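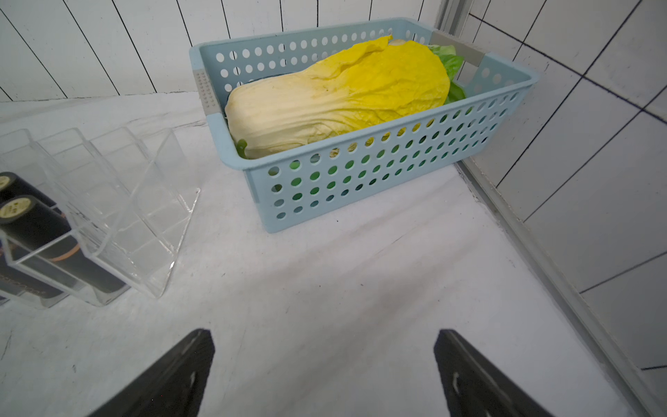

Frequently Asked Questions: Good Practice for Tabletop Manipulation Work

The answers below apply to all manipulation stations at the Landerley and Dormont sites. They supplement the Station Handbook and do not replace it. Where an answer and the Handbook differ, the Handbook applies until the next revision in January.

Who must follow this guidance?

All staff, contractors and visiting researchers who operate a station, prepare objects for a station, or review recorded sessions. Visitors who only observe are covered by the site safety briefing.

What training is required before I may operate an arm?

Operators must complete the induction course and 4 supervised sessions. The supervisor signs the training record after the last session. An operator who has not worked at a station for six months must repeat one supervised session before working alone.

May real food be used as a test object?

Yes. Fresh produce is useful because its shape, weight and surface vary from one item to the next. Whole vegetables and whole fruit are permitted at all stations. Cut produce, raw meat, fish, eggs and open liquids are permitted only at stations fitted with a washable cover on the arm.

Food that has been handled by a gripper may not be eaten, returned to a kitchen or given away. It is placed in the compost bin at the end of the session.

How long may one item of produce be kept in use?

An item may be used for one working day. It must be withdrawn sooner if it leaks, softens or begins to shed pieces. Loose leaves and fragments may stay in a container during a run, but fragments on the work surface must be cleared before the next run begins.

What kinds of containers are suitable?

Baskets, trays and bins should be rigid enough to keep their shape when a finger presses on the rim. Perforated plastic baskets are acceptable and are easy to rinse. Operators should note that a depth camera may report false readings through rows of small holes, and that a fingertip may catch in a hole of similar width. Containers with sharp or broken edges must not be used.

Are clear or reflective objects allowed in the work area?

They are allowed, and they are common in the homes and shops our work is meant to serve. Clear acrylic holders and similar items should be listed in the session record so that reviewers can allow for reflections. If a clear object is not part of the task, it should stand outside the planned path of the arm.

Must the work area be cleared of everything that is not part of the task?

No. Background objects are permitted if they are stable, are listed in the session record and do not contain anything hazardous. Glass, blades and pressurized cans are not permitted as background objects. Printed labels on household goods may remain in view. Items that show a person's name, address or account details must be removed or covered before recording begins.

What limits apply to speed and gripping force?

The speed limit for shared areas is 250 mm per second at the gripper - this applies even if the operator is standing outside the marked zone. Force limits are set by object class. For whole produce the limit is 30 newtons. Requests for a higher limit are made in writing to the station lead, with a short account of the task and the object.

When should I press the stop button?

Press it whenever a person enters the marked zone, an object falls, the arm moves in a way you did not expect, or you are in doubt. No operator will be asked to justify a stop. The arm may be restarted only after the operator has looked over the whole work area and confirmed that it is safe.

How should the work surface be maintained?

Wipe the surface with a damp cloth at the start and end of each session, and again whenever produce is changed. Light scuffs are normal wear. Deep scratches, chips or lifted edges should be reported. Gripper fingers are wiped separately, with the arm powered down.

What must the session record contain?

The record states the station, the operator, the task, the objects used, the force and speed settings, and any stop. Failed attempts are kept. Deleting a failed attempt from a record is treated as a breach of this guidance, even when the cause seems trivial.

How are recorded sessions checked?

Reviewers check one session in every 400, along with every session in which a stop was recorded. The Belkadi checklist is used at both sites. Operators receive the completed checklist and may add comments.

Do the same rules apply to the Ament mobile units?

In part. The rules on food, containers and records apply in full. Speed and zone rules for mobile units are set out in Part C of the Handbook.

Whom should I contact with a question not covered here?

Please write to Svyatoslav Zakharchenko, Station Standards Office, Dormont. Urgent safety matters should be reported by telephone to the duty desk at your own site.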